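Skomcombe library to lend out study tables by the hour

By Min-kyu Wi
June 1, 2020
2 min read

People in Skomcombe will be able to book a table at the town library from September, under a plan agreed by the parish council last week.

The library on Clolgate has been short of places to sit and work for several years. The upstairs reading room was closed when its ceiling was found to be damp, and the desks there were moved into storage. Readers have been sharing the long bench by the newspapers, which is also used by the homework club.

Repairs to the ceiling are now finished. The council will spend £324 on new lamps and on fixing the desks that were stored, two of which had split legs. The rest of the work was paid for out of last year's building money.

A table can be booked for up to two hours at a time, either at the front desk or by telephone. There is no charge for anyone who holds a library card. People without a card can still use a table if one is free, but they cannot book ahead.

The council had looked at asking for a small fee. It dropped the idea after letters from residents, several of whom said they used the library to fill in job forms or to study for exams because they had no quiet room at home.

"I live with my sister and her children, and there is always someone at the kitchen table," one reader wrote. "I would use it most evenings if I could be sure of a seat."

Opening hours will also change. The library now shuts at 5pm, but the reading room will stay open until about 6 during school term. The children's section and the local history shelves will keep to the present hours.

Hot food will not be allowed upstairs. Drinks with lids are fine. Readers are asked to take their papers with them when they leave and not to hold a place with a coat or bag.

The lift is not part of the plan and remains out of order. Anyone who cannot manage the stairs can ask for a table on the ground floor, next to the large print books.

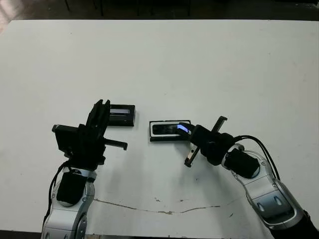 Wumbei Lane bus stop to move

The stop outside the old Hanedau shop will be moved closer to the crossing while the pavement is relaid. Timetables are not affected.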